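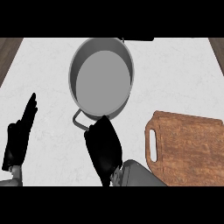

The barrier ought to have gone in before the winter, a resident told the meeting before the agenda was opened, and people on the Lorncombe side were tired of hearing that it was under review. It was agreed to minute the remark and take it with item 3.

# Lorncombe and Flelladcombe Road Safety Group

**Minutes of the meeting held Jul 29, 2021, Ridgeway Hall**

Present: residents of Lorncombe, Flelladcombe and Ridgeway; one representative of the district roads office; one police liaison officer; one member of the ambulance station. The chair and minute-taker were as at the last meeting.

Apologies: the school bus operator; the Ridgeway fire brigade.

## 1. Minutes of the last meeting

Accepted with one correction. Under "Signs", the curve warning sign is on the Flelladcombe approach to the river, not the Ridgeway approach.

## 2. Matters arising

The mirror at the Ridgeway store driveway has been straightened. The roads office has been asked for the cost of a larger one and has not replied.

The letter to the bus operator about the pull-in near the old quarry was sent. The operator wrote back that drivers have been told to use the upper stop when the shoulder is soft. A Ridgeway parent said this was not happening every morning. The chair will write again.

## 3. Urnach River bridge

The police liaison officer reported on the crash in December, when a car left the road on the Flelladcombe side and entered the water. The driver got out and was treated in hospital. The file has been closed and no charges were laid. The officer could not discuss the driver's medical information and asked that people not guess at it in the meeting or online.

The officer was asked if speed was a factor. The report lists ice on the deck and the approach as the main cause. The vehicle's speed was estimated to be under the posted limit.

The roads office representative gave the following information:

- The existing guardrail ends 27 metres short of the bridge on the Flelladcombe side. It was built to the standard of the time.
- A new rail would run back to the curve and tie into the bridge posts. The length of new rail is nearly 400 metres, counting both shoulders.
- The bank has to be tested first. If it will not hold posts, the shoulder has to be widened and the job becomes a larger one.
- The work is on the list for the coming budget but has not been approved.

Several residents objected to the last point. One said the same answer was given a year ago. Another asked if concrete blocks could be put down for the winter. The representative said temporary blocks narrow the road and cause trouble for the plow, but agreed to ask the maintenance contractor.

The ambulance station member said that the delay in December was partly due to the location given in the emergency call. The caller said "the Urnach bridge" and there are two of them. The crew went to the upper one first. The member asked for numbered plates on both bridges, readable from the road at night. The roads office has no objection, provided the plates are not fixed to the rail itself.

**Moved** that the group write to the district asking that the guardrail be approved in the coming budget, and that soil testing be done this fall whether or not it is approved. Carried.

**Moved** that the group request numbered plates for both bridges. Carried, none opposed.

## 4. Traffic counter results

The counter was placed on Ridgeway Road below the hall. It recorded a daily average of 700 vehicles, both directions. The roads office considers this moderate for the class of road. There was discussion about the counter having been out during the school break. The representative agreed that it should be repeated in term time and will book it.

Speeds were within the normal range except late in the evening. The police liaison officer took a copy of the hourly sheet.

## 5. Petition

The petition for a lower limit through Flelladcombe has been handed in at the district office. The clerk has confirmed receipt. It will go to council with a staff report, and residents may speak at that session if they register beforehand. It was suggested that one speaker from each side of the river would be enough.

A Flelladcombe resident asked for it to be recorded that not everyone on the main street supports the lower limit, and that log trucks already lose their run at the hill. Recorded.

## 6. Other business

Cyclists have asked for the gravel at the Lorncombe junction to be swept. Passed to the roads office.

The hall will charge for evening meetings from the fall. The group has enough in hand for 4 bookings. The chair will ask whether the Lorncombe school library is available after that.

A newspaper has asked for a comment on the bridge. Agreed that the chair will send the wording of the two motions and nothing further.

## Actions

| Item | Action | By |
|---|---|---|
| 2 | Second letter to bus operator | Chair |
| 2 | Price for larger mirror | Roads office |
| 3 | Letter to district on guardrail and soil testing | Chair |
| 3 | Request for bridge plates | Minute-taker |
| 3 | Ask contractor about temporary blocks | Roads office |
| 4 | Repeat count in term time | Roads office |
| 6 | Ask about school library | Chair |

Next meeting to be set once the council session is confirmed. Notice will be posted at the Ridgeway store and the Flelladcombe post office.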